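4.2 Discounts and the patience of buyers

The asking price of a new car is, as most buyers learn, an opening remark. We collected 849 quotes for the Bronum hatchback and the Selell estate from 27 dealers, and compared each with the price on the maker's own website. The largest discount was more than 2,000 pounds. The smallest was a set of floor mats.

Dealers in the Drornik group cut their prices soonest, usually in the first email, and then recovered a fair part of the money through paint protection. Urquijo dealers held out longer and offered better finance. Buyers who asked for a quote in late February did worse than those who waited for the new plates in March, which will surprise the salesmen who assured us that February was the time to act. They said the same thing in March.

Tidying the quotes took longer than getting them. We threw out any that left out delivery, any that named a trim level the maker does not sell, and one that priced a different car altogether, though very keenly.

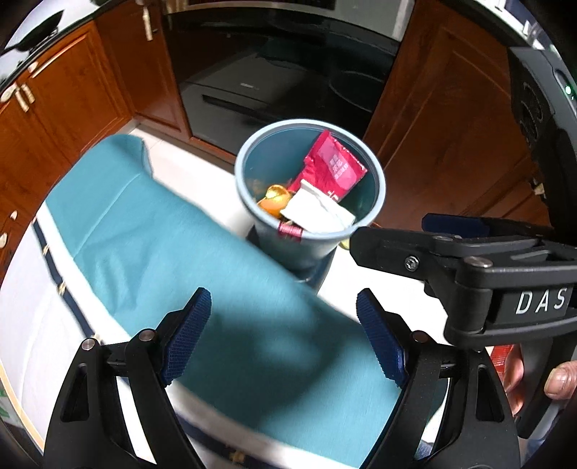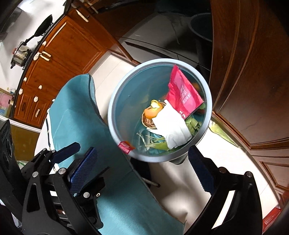

Figure 3. Bin with packet and white sheet, two views.

After these removals 570 quotes were left, and all the results in Section 5 rest on them. Part-exchange offers were kept apart, as dealers have a habit of giving with one hand and valuing your old car with the other. Where a dealer sent several quotes for the same car, we kept the last one, even if it was higher than the first.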